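Filed under: Threads / Home & Money

August 24, 2020

Going to be a grump about "decluttering challenges" for a bit. Mute me if you have just bought a label maker.

Since March my feed has been nothing but people emptying cupboards. Fine. We were all stuck indoors, the cupboards were there. My quarrel is with the ones selling it back to us as a course.

The big one in my corner of the internet is the Cosness Method. You have probably seen the beige squares. You get rid of 500 things, you log each one in their app, and at the end you are "light". That's the word they use. Light.

First question, and I did write in and ask it: what is a thing? Is a pair of socks one thing or two? Is a box of old screws one thing? The reply said to "let the object tell you". I asked the screws. They had no view.

If a sock counts as two, you can finish the whole programme from one drawer and a junk tin. Plenty of people in the group have clearly worked this out. A woman logged a pack of cotton buds singly and got a badge for it.

The app is free for 8 days. After that there's a monthly charge, and the cancel button lives under Settings, then Account, then My Journey, then Help. For a company that wants your life simpler they've kept a fair bit of furniture in front of the door.

Then there's the before-and-after business. The before picture is taken at night with the big light on. The after is taken at ten in the morning with a vase. I could make my shed look serene on those terms.

Where does the stuff in the before picture go? Look closely at a few of these accounts and you'll spot the same fondue set turning up in the spare room two weeks later. It hasn't left. It has been moved out of shot.

Somebody is bound to bring up the study, so let's do the study. The Cosness site says 83 per cent of people "felt calmer" after finishing. I went looking for where that came from. It's a pop-up in the app, shown to people who had finished.

So you ask the ones who stuck it out, at the moment they get their gold circle, whether they feel good. Of course they do! You'd get a similar score asking people at the top of a hill if they like walking.

What I'd want to know is how many started. I asked that as well. They sent me a discount code.

And what did the others feel, the ones who packed it in with half a wardrobe on the bed? I'd bet on "worse", with a side order of "where am I supposed to sleep".

Next gripe. The shopping. Every one of these schemes gets you to throw out a pile of things and then hands you a list of what to buy. Cosness has a deal with Balari, who do storage tubs. Clear ones, in sizes that fit inside each other and nothing else you own.

I priced up the "starter kitchen" set. I'm not going to type the figure because I'd only get cross again, but you could buy a very decent second-hand bike.

You don't need a tub for pasta. Pasta comes in a bag. The bag has the cooking time written on it. Tip it into a clear tub and you now own a mystery.

(Before anyone starts: yes, moths. If you've got moths, buy a tub. I have had moths. I'm not a monster.)

The charity shop side of this bothers me more than the tubs do. When ours opened its doors again there were bags stacked along the wall to the bus stop. Half of it was stuff you wouldn't give to a dog. Single curtains. A toaster with no plug.

People talk about "donating" when they mean "making it a stranger's job to put this in a skip". I've done it too. I took a bag in years ago knowing full well what was at the bottom of it.

Someone in my replies says try Vincze instead, where you list things and neighbours collect. I did. I listed a perfectly good lamp and got eleven messages saying "is this still available" and silence after that. Still have the lamp. Quite fond of it now.

To be fair to the method, because I'm told I never am: one bit of the advice is sound. Don't keep something only because it cost a lot. The money went the day you paid it. I got rid of a bread machine on the strength of that and haven't missed it for a second.

But the same page tells you not to keep anything "without a purpose", and I part company there. Who's checking? A lot of what makes a home feel like one has no purpose at all, or has one it barely does. 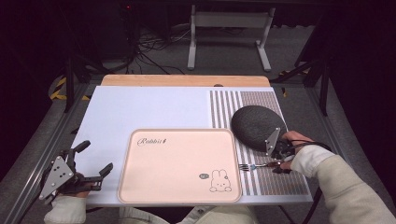
Pink tray, rabbit on it, says Rabbit. I rest my case.

According to the checklist that's a "decorative duplicate" if you own any other flat surface. By that logic so is the table.

The other argument I keep getting is that clutter is costing me time. There's a graphic from Plirniteo doing the rounds which says we each lose 1613 hours over a lifetime looking for things. Very exact, that. Not 1612. You'd hope whoever held the stopwatch got a chair.

I read the small print and it's a survey in which people guessed how long they spend looking for their keys, multiplied up until it sounded frightening. Guess times guess times a lifetime. Plirniteo, you'll be amazed to hear, sell a gadget that finds your keys.

I lose my keys because I put them down while thinking about something else. I'd do that in an empty white room. I'd just have fewer places to swear at.

Couple of people asking what I'd suggest, then, if I'm so clever. Nothing very exciting. If a drawer won't shut, take things out until it does. If you hate a jumper, stop washing it and putting it back. If you've run out of room for coats, have a look at the coats.

None of that needs an app and you can do it over a couple of years, badly, like everyone's mum did.

And if you did the whole programme and loved it, good for you, I mean it. I'd only ask you to check your bank statement, as three people have now messaged me to say they were still paying for it in July.

Replies are open. If you work for Cosness, the question is still how many people started.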